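2019년 6월 24일

주방 상판을 바꾸고 여섯 달, 그동안 적어 둔 것들

지난 1월에 주방 상판을 교체했다. 공사 직후에 글을 쓸까 하다가 좀 써 보고 쓰는 편이 낫겠다 싶어서 미뤘다. 그사이에 비슷한 걸 준비한다는 분들이 방명록으로 몇 번 물어보셨고, 같은 답을 여러 번 쓰다 보니 그냥 한 번에 정리하기로 했다. 공사 일지라기보다는 메모장에 있던 것을 옮긴 글이라 순서가 조금 뒤죽박죽이다.

먼저 원래 상태부터. 이 집 주방은 입주할 때부터 손댄 적이 없었다. 상판은 누런 기가 도는 인조대리석이었고 싱크볼 앞쪽 모서리에 금이 가 있었다. 금 자체는 참을 만했는데 그 틈으로 물이 스며서 하부장 문짝 윗부분이 부풀기 시작했다. 문짝이 부푸니 서랍과 부딪혔고, 서랍을 열려면 문을 먼저 조금 열어야 했다. 이걸 2년 가까이 하고 살았다. 익숙해지면 불편한 줄 모른다. 손님이 와서 서랍을 못 열고 나를 부를 때만 생각이 났다.

처음 계획은 금 간 부분만 때우는 것이었다. 보수 업체에 사진을 보냈더니 가능은 한데 색이 안 맞을 거라고 했다. 오래된 상판은 전체적으로 변색이 되어 있어서 새 수지를 채우면 그 부분만 하얗게 뜬다고 한다. 게다가 하부장 문짝은 어차피 따로 갈아야 했다. 두 가지 견적을 더해 보니 상판 전체를 바꾸는 비용의 절반이 넘었다. 그래서 바꾸기로 했다.

업체는 세 군데를 봤다. 첫 번째는 동네 인테리어 가게, 두 번째는 온라인으로 견적을 받는 곳, 세 번째가 결국 맡긴 드루수바흐(Drusuvach)라는 작은 가공 공방이다. 이름만 보고 수입업체인 줄 알았는데 그냥 공방이었다. 실측을 나온 분이 벽이 직각이 아니라는 이야기를 제일 먼저 꺼냈다. 앞의 두 곳에서는 듣지 못한 이야기다. 줄자로 앞뒤 깊이를 재서 보여 주는데 싱크대 왼쪽 끝과 오른쪽 끝이 8밀리미터 차이가 났다. 아파트에서는 흔한 일이고, 상판 뒤쪽을 벽에 맞춰 비스듬히 재단하면 된다고 했다. 직각으로 자르고 실리콘으로 메우는 경우도 많은데 나중에 그 실리콘이 제일 먼저 지저분해진다고 한다. 실제로 예전 상판이 그랬다.

전체 길이는 2698밀리미터였다. 이 숫자는 하도 여러 번 말해서 외워 버렸다. 한 장으로 뽑으면 엘리베이터에 안 들어갈 수 있다고 해서 관리사무소에 내부 높이를 물어봤다. 관리사무소에서는 모른다고 했고 결국 내가 줄자를 들고 가서 쟀다. 세우면 안 되고 대각선으로 기울이면 들어가는 정도였다. 공방에서는 계단으로 올리는 것까지 생각해 인원을 한 명 더 데려왔는데 다행히 엘리베이터로 올라왔다.

소재는 고민을 오래 했다. 후보는 인조대리석, 엔지니어드 스톤, 세라믹이었다. 세라믹은 예산 밖이라 일찍 포기했고 남은 두 가지를 두고 샘플을 받아다가 집에서 이것저것 해 봤다. 간장을 떨어뜨려 하룻밤 두고, 커피를 흘려 놓고, 카레 가루를 물에 개어 발라 봤다. 카레가 제일 셌다. 인조대리석 샘플에는 노란 자국이 남아서 매직 스펀지로 한참 문질러야 했고, 엔지니어드 스톤은 주방세제로 닦였다. 열은 둘 다 조심해야 한다고 들어서 실험하지 않았다. 샘플 조각으로 냄비를 받쳐 볼까 하다가 냄새가 날 것 같아서 관뒀다.

무늬는 흰 바탕에 회색 결이 있는 걸로 정했다. 처음에는 무늬가 없는 흰색을 하려고 했다. 그런데 샘플을 조리대 위에 며칠 올려 두고 보니 무지 흰색은 고춧가루 한 톨까지 다 보였다. 부지런한 사람에게는 장점이겠지만 나는 그쪽이 아니다. 회색 결이 있으면 부스러기가 조금 떨어져 있어도 눈에 덜 띈다. 대신 투명한 물방울은 더 안 보인다. 소매가 젖고 나서야 아는 일이 자주 있다.

무늬를 고를 때 하나 알아 두면 좋은 점이 있다. 손바닥만 한 샘플과 실제 상판은 인상이 꽤 다르다. 샘플에 결이 한 줄 지나가면 넓은 판에는 그런 줄이 여러 방향으로 지나간다. 공방에 부탁해서 원판 사진을 받아 봤더니 생각보다 결이 굵은 부분이 있어서, 그쪽을 냉장고 옆 구석으로 보내 달라고 했다. 재단 전이라면 이런 요청은 대체로 받아 준다고 한다. 재단이 끝난 다음에는 방법이 없다.

공사는 이틀 걸렸다. 첫날 오전에 철거를 하고 오후에 하부장 수평을 다시 잡았다. 예전 상판을 들어내니 하부장 뒤쪽 합판에 물 먹은 자국이 꽤 넓게 있었다. 썩은 정도는 아니어서 말리고 보강목을 댔다. 이 작업이 추가로 들어갔다. 견적에 없던 항목이라 긴장했는데 목재값만 받았다. 둘째 날 상판을 올리고 싱크볼을 붙이고 실리콘을 쐈다. 싱크볼은 언더 방식으로 했다. 조리대에 있는 물을 그대로 쓸어 넣을 수 있어서 이건 바꾼 것 중에 제일 만족한다.

실리콘이 굳을 때까지 하루는 물을 쓰지 말라고 했다. 설거지는 화장실에서 했다. 밥은 사 먹었다. 이틀이면 아무것도 아닐 줄 알았는데 컵 하나 씻는 것도 일이었다. 공사를 앞둔 분은 종이컵을 미리 사 두시길.

싱크볼 깊이는 200밀리미터로 했다. 더 깊은 것도 있었는데 키가 크지 않으면 허리가 굽는다고 해서 말았다. 지금 깊이도 큰 냄비를 씻을 때 물이 밖으로 튀지는 않는다. 수전은 원래 쓰던 것을 그대로 달았다. 새것으로 바꾸라는 말을 들었지만 멀쩡했다.

조리대 높이는 88센티미터로 맞췄다. 예전에는 이보다 조금 낮았다. 걸레받이를 새로 하면서 하부장 다리를 올렸다. 높이는 정말 사람마다 다르니 남의 집 숫자를 그대로 따라 하지 말고, 도마를 올린 상태에서 칼질 자세를 해 보고 정하는 게 좋다. 나는 식탁 위에 책을 쌓고 그 위에 도마를 올려서 당근을 썰어 봤다. 책 한 권 차이로 어깨가 올라가고 안 올라가고 한다. 다만 도마 두께를 빼먹기 쉽다. 요즘 나오는 나무 도마는 두꺼운 게 많다.

도마 이야기가 나온 김에. 새 상판에 칼자국을 내고 싶지 않아서 도마를 늘 꺼내 두고 쓰기로 했다. 예전에는 플라스틱 도마를 세워 놓았다가 필요할 때 눕혔는데, 과일 하나 깎자고 꺼내기가 귀찮아서 상판에 대고 그냥 썬 적이 많다. 예전 상판이 흠집투성이였던 건 전부 내 탓이다. 도마는 가장자리에 홈이 파인 것이 낫다. 토마토나 수박을 썰어 보면 안다. 홈이 없으면 물이 그대로 상판을 타고 벽 쪽으로 간다.

나무 도마 관리는 블로그 이웃인 레커 보시크(Réka Bozsik) 님의 글을 보고 따라 하는 중이다. 기름을 얇게 바르고 하룻밤 세워 두었다가 마른 천으로 닦는다. 식용유는 시간이 지나면 끈적해지고 냄새가 나니 도마용 미네랄 오일을 쓰라고 했다. 나는 크루사도(Cruzado)라는 상표의 작은 병을 샀는데 한 병으로 꽤 오래 쓴다. 씻은 뒤에는 눕혀 말리지 말 것. 한쪽만 젖어 있으면 휜다. 이걸 모르고 첫 번째 도마를 휘게 만들었다. 지금 그 도마는 화분 받침이다.
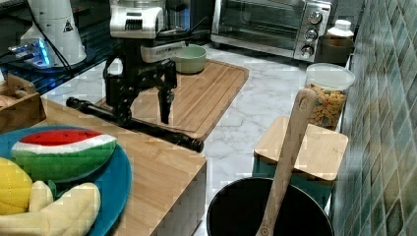 흰 바탕에 회색 결 상판과 홈 있는 나무 도마. 연두색 그릇도 같이.

가전 배치도 바꿨다. 원래는 조리대 양쪽 끝에 나눠 놓았는데, 칼질할 자리가 가운데에 애매하게 남았다. 자리를 정할 때는 콘센트 위치부터 종이에 그렸다. 열이 나는 것은 벽과 간격을 두고, 위쪽 수납장 바로 아래는 피했다. 오븐을 돌리면 상부장 바닥이 뜨끈해지는데 시트지가 들뜨는 원인이 그거라고 한다. 멀티탭은 되도록 안 쓰려고 했지만 결국 하나 썼다. 소비전력이 큰 것 두 개를 같이 꽂지 않는 선에서 타협했다.

토스터 오븐을 쓸 때는 뜨거운 팬을 어디에 내려놓을지가 문제다. 엔지니어드 스톤은 갑자기 뜨거운 것이 닿으면 금이 가거나 변색될 수 있다고 공방에서 여러 번 말했다. 그래서 냄비 받침을 손 닿는 서랍 맨 위 칸에 넣어 두었다. 장식이 있는 것 말고 두껍고 넓은 코르크 받침이 제일 쓸모가 있다. 반년 동안 맨 상판에 뜨거운 걸 올린 적은 딱 한 번 있고, 라면 냄비였고, 금방 들었고, 흔적은 없다.

평소 청소는 간단하다. 저녁 설거지가 끝나면 주방세제를 묻힌 행주로 닦고 물 행주로 한 번, 마른 행주로 한 번 더 닦는다. 마른 행주를 빼먹으면 물때가 남는다. 흰 부분보다 싱크볼 주변이 먼저 뿌예진다. 한 달에 한 번쯤 베이킹소다를 갠 것으로 싱크볼 둘레를 문지르는데, 돌 표면에는 세게 문지르지 않는다. 락스 원액은 쓰지 말라고 했다. 식초도 오래 올려 두지는 않는다.

아쉬운 점도 적어 둔다. 첫째, 벽 쪽 턱을 낮게 한 것. 보기에는 깔끔한데 물이 튀면 타일 줄눈이 바로 젖는다. 조금 더 올릴 걸 그랬다. 둘째, 모서리를 각지게 한 것. 골반을 몇 번 박았다. 둥글게 굴려 달라고 하면 추가 비용이 크지 않았을 텐데 그때는 각진 게 예뻐 보였다. 셋째, 상판이 단단해서 그릇을 떨어뜨리면 그릇이 진다. 예전 상판에서는 살아남던 것들이 깨졌다. 딘드스카(Dindska) 접시 세트는 이제 짝이 맞지 않는다.

하부장 문짝은 상판과 함께 싱크대 쪽만 바꿨다. 색을 최대한 비슷하게 맞췄는데 낮에 보면 차이가 난다. 밤에 조명을 켜면 모르겠다. 언젠가 나머지도 바꾸겠지만 올해는 아니다. 손잡이는 예전 것을 떼어서 다시 달았다. 나사 구멍 간격을 미리 재서 알려 줘야 한다.

공방 연락처를 물으시는 분이 계셔서 덧붙이면, 실측은 예약이 밀려 있는 편이고 전화보다 문자가 빠르다. 사진을 보낼 때 싱크대 전체 한 장, 싱크볼 아래 배관 한 장, 벽과 만나는 모서리 한 장을 같이 보내면 견적이 빨리 나온다. 금액은 집마다 조건이 달라서 여기에는 적지 않는다. 비밀 댓글로 물어보시면 우리 집 기준으로 알려 드리겠다.

다음 글은 하부장 안쪽 정리에 대해 쓸 생각이다. 포르네크(Porneck) 선반을 주문해 놓았는데 배관을 피해서 들어갈지는 설치해 봐야 안다.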